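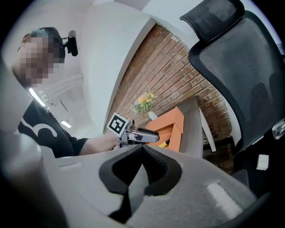

Chapter 4
One Box, One Table: Does Putting Away Save Time?

Books on keeping a workroom usually begin with a promise. Give each tool a home, they say, and the hours you lose to searching will come back to you. The claim is repeated so often that few writers bother to test it, and fewer still say how long the putting away took.

This chapter starts smaller. Take a table, an open box and a few hand tools. Is the tool easier to find in the box than on the bare tabletop? On a clear table, probably not. A box earns its place when other things begin to gather -- a bottle, some flowers, whatever was left on the nearest chair.
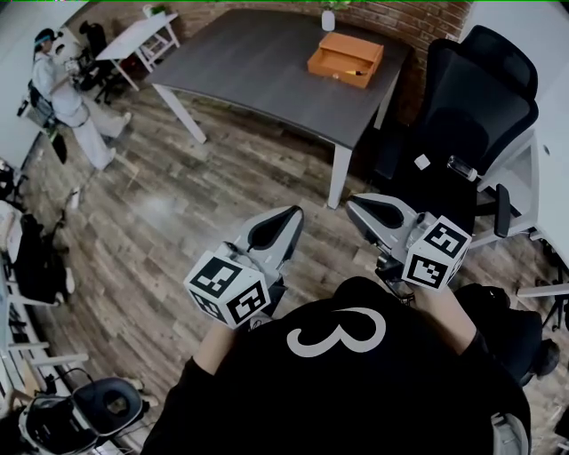
Giang Mạc objects that a box with no lid rule and no label is only a smaller mess, and that people who own one stop looking anywhere else. The objection is fair. In the Wendgate exercise (page 81) the class put away more than 80 small items, and the boxes that filled fastest were also the ones most often tipped out again.

Before reading on, choose one box at home or at work and write down what you believe is in it. Then look. Keep both lists, as you will need them for Task 11, where Khải Đỗ's method of sorting by use is set against sorting by size. Neither comes out of it especially well.

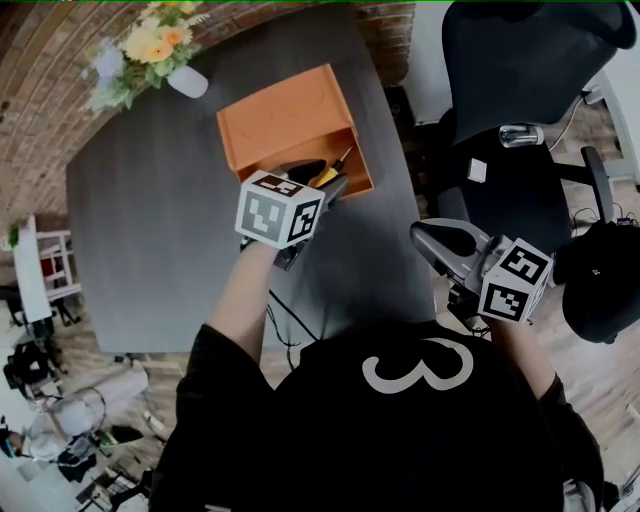 Fig. 4. Screwdriver in an open orange box, with flowers at the far edge of the table.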